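I have wanted to say something about kitchen tables for a while, and a letter from my landlord (they're turning our dining nook into "flexible storage," whatever that is) finally pushed me into it. I think every home should have one big table with nothing on it. Or nearly nothing! A bare table is an invitation, and we've been filling ours up with mail and chargers for so long that we eat standing over the sink.

Mine was the worst on the block. I paid 585 dollars for it one December, which felt like a fortune, and then I used it as a shelf. For years! I'd push a stack of paper over to make room for one plate and call that dinner.
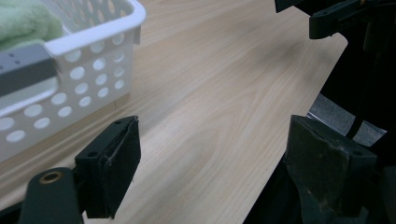 Märta Westerberg wrote to me after my last piece to say that I was being a snob about clutter, that her family's table is always buried and they have the loudest, happiest suppers of anyone she knows. A pile of stuff means people live there, she said, and she would take that over a furniture showroom any day.

Okay, fair. I grew up at a table like that too, with my father's seed catalogs at one end and somebody's homework glued to the other. But what I remember is the clearing off. My mother would yell "table!" and everything went onto the piano in one go, and that yell was the start of the evening. If you still have the yell, keep your pile.

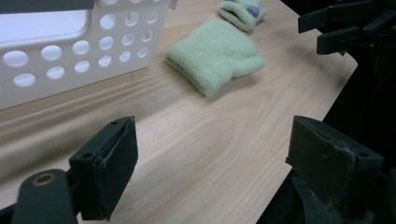
What bugs me is the table that never gets cleared, and the stores are happy to help with that. I was in Palmont last month looking for a lamp and came out having been shown trays, risers, a rotating thing for napkins (118 dollars, for napkins) and a little fence to keep your keys in. All of it goes on the table. You buy it to get organized and then there's no room for your elbows.

So I've got one rule now, and it's that the table is empty by six in the evening. I miss it plenty, I'm not a monk. 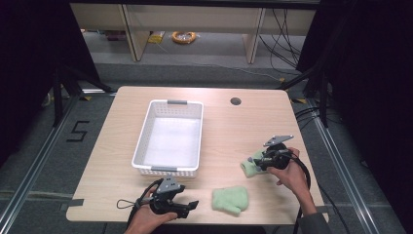
Try it with three kids and a night shift, one reader replied when I floated this in the newsletter, and see how far you get by six. Make it once a week and I'm in.

Once a week it is, then. I'd still aim for more, but I'll take a single cleared table with soup on it, and somebody staying in their chair after the bowls are empty.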